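Chapter 4
Soft Things: Sorting, Folding and Stacking Household Fabrics

I put off writing this chapter longer than any other, and my own blanket pile is the reason. I wrote the chapters on shirts and sheets with a clear conscience (my shirts are fine!), but throws and fleeces have always ended up in one big heap at my house, and I'd pull from the top until the whole thing slid.
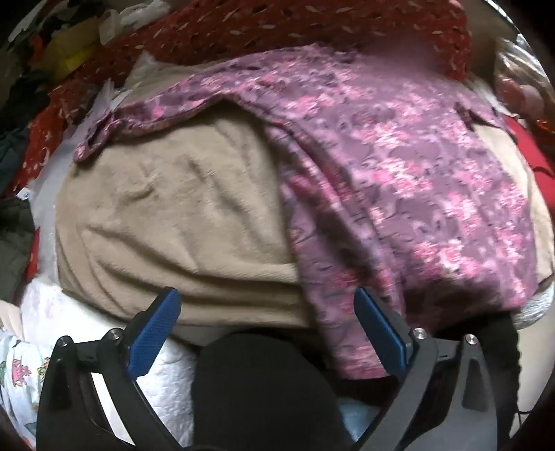 So let's start with the heap, the way most of my students do. Before you fold a single thing, feel what you've got. Fleece is springy and wants to puff back up. Terry grabs at itself and stays where you put it. Printed pieces are easy to spot again later, so they can go lower in the stack, while plain beige ones all look alike from the side and deserve a label or a shelf of their own.

Pull one piece out and give it some room. Any padded surface will do for this first step, and a soft one keeps slippery cloth from sliding off while you hunt for the corners. Don't shake it yet. Find an edge, follow it with your fingers, and let the bunched part fall open as you go.

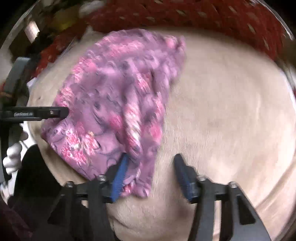 Photo: Cladell Home Skills Series

A striped edge or a hem in a second color is a real gift at this stage – follow it and you'll get to a corner much faster than by tugging at the middle. We'll practice this in Exercise 4.1 with the lights low, which always gets a laugh.

Now for the fold itself. I teach the Kavis fold, a plain one: in half, in half again, then once more the long way, so you finish with a thick rectangle and one rounded crease. Put that crease toward the front of the shelf. You'll be able to slide a blanket out by it without dragging its neighbors along (mostly). 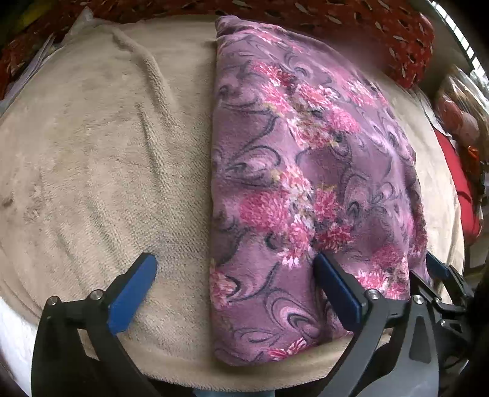 Figure 4.3. Purple floral fleece, folded long, on a beige towel.

Press the air out with your forearm, working from the crease to the open side. A fleece throw of 800 grams needs a good firm push, and one of 200 grams hardly any. Then turn to Section 4.1, where we'll measure your shelf before anything goes on it.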